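Le meuble-vasque et la moquette, en quatre vues

Page mise en ligne le 3/10/26 par Orysia Holovko

Le coin toilette du local Lerkau sert tous les jours et se range en quelques minutes, à condition que chaque objet ait sa place. Le meuble est gris foncé, avec une vasque rectangulaire blanche et un robinet noir mat. Zlata Ivanyshyn a choisi la robinetterie et le petit vase de fleurs dans la même couleur, et Stepan Tkachuk a posé l'étagère murale en décembre. La moquette rayée vient du lot Fludia, référence 2236, qui couvre déjà l'autre pièce.

Les légendes ont été écrites pour les personnes qui reprennent le rangement après nous. Elles portent sur le plan de toilette et sur le sol, les deux endroits où les choses s'accumulent le plus vite.

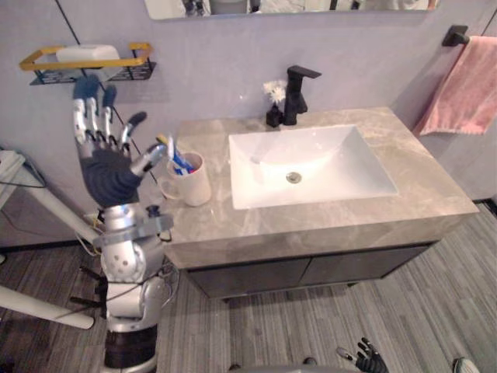

Deux brosses à dents dans la tasse claire, à l'extrémité gauche du plan. Les fleurs blanches restent à côté du robinet.

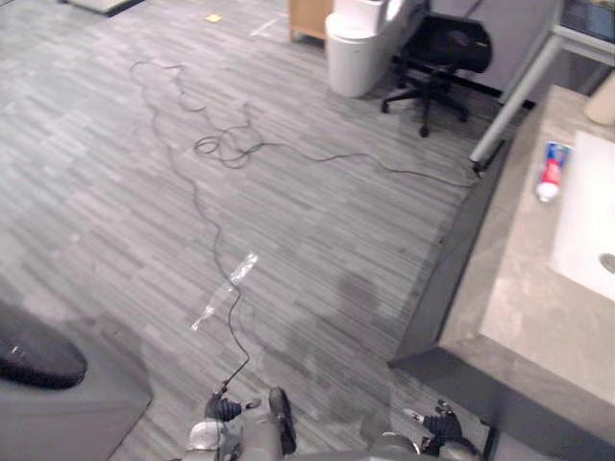

Une bouteille en plastique vide sur la moquette, sous le câble noir. Le câble va jusqu'au pied métallique près du meuble.
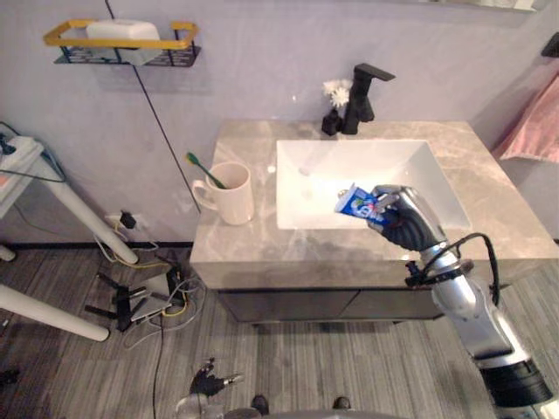 Le tube de dentifrice bleu et blanc, au-dessus du bord de la vasque. Une brosse à manche vert dans la tasse, anse vers la gauche.
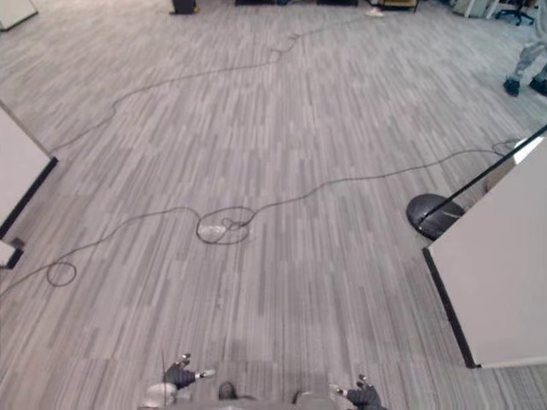

Le long câble noir en travers de la pièce, avec deux boucles. Un petit objet rectangulaire clair est posé dans la plus grande.

Comment nettoyer un plan de toilette à l'aspect marbré sans le ternir ?
Un chiffon microfibre humide et une goutte de savon neutre suffisent pour l'entretien courant. Rincer, puis essuyer avec un chiffon sec, surtout derrière le robinet où l'eau stagne. Le vinaigre et les produits anticalcaires sont à éviter si le plan est en pierre calcaire ou en marbre, car l'acide attaque la surface. En cas de doute sur le matériau, demander la fiche d'entretien au fournisseur.

Pour le sol, l'ordre habituel est le suivant : ramasser les objets, enrouler les câbles, passer l'aspirateur dans le sens des rayures. Les bouteilles en plastique vont dans le bac de tri de l'entrée. Un câble enroulé se ferme avec une attache en tissu et se range à plat, sans le plier. Tamara Kravchuk garde une réserve d'attaches de la marque Erkus dans le tiroir du bureau.

Sur le plan de toilette, la tasse se vide et se rince une fois par semaine. Le fond garde des traces de dentifrice, même quand le reste est propre. Le tube se range bouchon fermé. Les mouchoirs vont dans l'étagère murale, jamais au bord de la vasque.

Les remarques sur cette page sont à adresser à Ruaridh Halliday, au bureau Tymoshchuk. La prochaine série montrera les étagères de l'entrée.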